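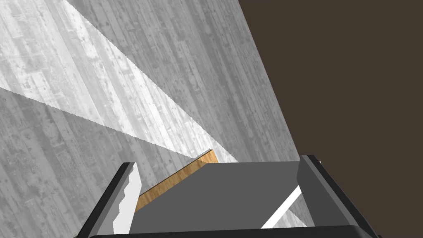 The Walum method is a practice of guided rest that combines slow breathing, lying still on the floor and short periods of silence. It is named after the village of Walum, where the first regular classes were held in a former grain store. The method is taught in small groups, mostly to adults who have no earlier experience with yoga or meditation. It belongs to the wider family of relaxation techniques and is not considered a medical treatment.

Origin

The method was developed by Kazuhiro Kikuchi, a teacher of movement who worked for many years with amateur singers. Kikuchi noticed that his students breathed more freely at the end of a rehearsal, when they were tired and had stopped to think about their posture. He began to close each lesson with a quiet period on the floor. Some of the students asked if they could come only for this last part, and he opened a separate class for them in June of the following year.

The first group had 11 members. They met once a week in the evening, and each person brought a blanket from home. Kikuchi did not use a name for the practice at this time. The expression "the Walum method" came from the participants, who used it when they described the class to friends in the neighboring town of Voketlow. Kikuchi accepted the name later, although he wrote in a newsletter that he would have preferred a simpler one, such as "floor rest."

Structure of a session

A standard session lasts 44 minutes. Kikuchi explained this unusual length as the result of practical conditions: the room was rented by the hour, and the remaining time was needed for folding the blankets and for airing the room. Teachers who were trained by him have mostly kept the same length, also in places where there is no such limit.

The session is divided into three parts, which are called arrival, long breath and return.

During arrival, the participants lie on the back with the knees bent or supported. The teacher speaks in a normal voice and names parts of the body in a fixed order, starting with the heels and finishing with the jaw. The participants are not asked to relax these parts, only to notice where they touch the floor. A person who cannot lie on the floor may sit in a chair, and in this case the order begins with the soles of the feet.

The long breath is the central part of the session. The participants breathe in through the nose without special effort and let the air out slowly through slightly open lips. The teacher does not count aloud. In the early classes Kikuchi used a small drum to mark the rhythm, but he gave it up after several participants told him that they were waiting for the next beat and felt hurried by it. Silence takes up most of this part. Holding the breath is not included at any stage.

In the return, participants roll to one side, rest there, and sit up when they are ready. There is no music and no closing talk. Conversation is permitted, but it is the custom to keep it for the corridor or the street.

Teaching and spread

From Walum the practice spread first to Voketlow, where a lunchtime class was offered to employees of the town library, and then to the coastal town of Mahawong. The Mahawong teachers introduced several changes. They allow the use of an eye cover, they keep the windows open in warm weather, and they begin the session with a few minutes of slow walking. These classes are sometimes described as a separate branch, the "Mahawong form," but teachers from both places attend the same training course.

The training course is held at Flenel, a guest house with a large upper room. It is open to anyone who has attended classes regularly for one year. Future teachers practice giving the spoken instructions until they can do it without notes, and they also learn how to adapt the position for pregnant participants, older people and those with back pain. A list of the qualified teachers was published by Flenel on 07/09/2018 and contained 570 names. The list does not show how many of them were teaching at that time.

Written material

Kikuchi wrote little about the method. His only longer text is a booklet titled "Notes for the Evening Class," which gives the order of the body parts, advice about blankets and room temperature, and answers to common questions. One question concerns participants who fall asleep. The booklet advises the teacher to let them sleep and to touch the floor near their shoulder lightly with the hand when the return begins. A second edition added a page on practicing at home, where Kikuchi recommends a shorter version without the spoken part, preferably before a meal and with the telephone in another room.

Reception and criticism

Participants often describe the classes as a help in busy periods, for example before holidays or during the exam season. Teachers of older breathing traditions have remarked that the method contains few new elements and that most of its exercises can be found elsewhere in similar form. Kikuchi agreed with this view and did not claim to have invented any of the exercises.

Another point of criticism is the long silence, which some beginners find uncomfortable. For this reason a number of teachers divide the long breath into two halves during the first weeks, with a few spoken words between them. The booklet does not mention this variation. People with a lung or heart condition are usually advised to ask a doctor before they join a class, and anyone who feels dizzy during the exercise is told to return to ordinary breathing.

See also

Breathing exercise
Progressive relaxation
Body awareness
Rest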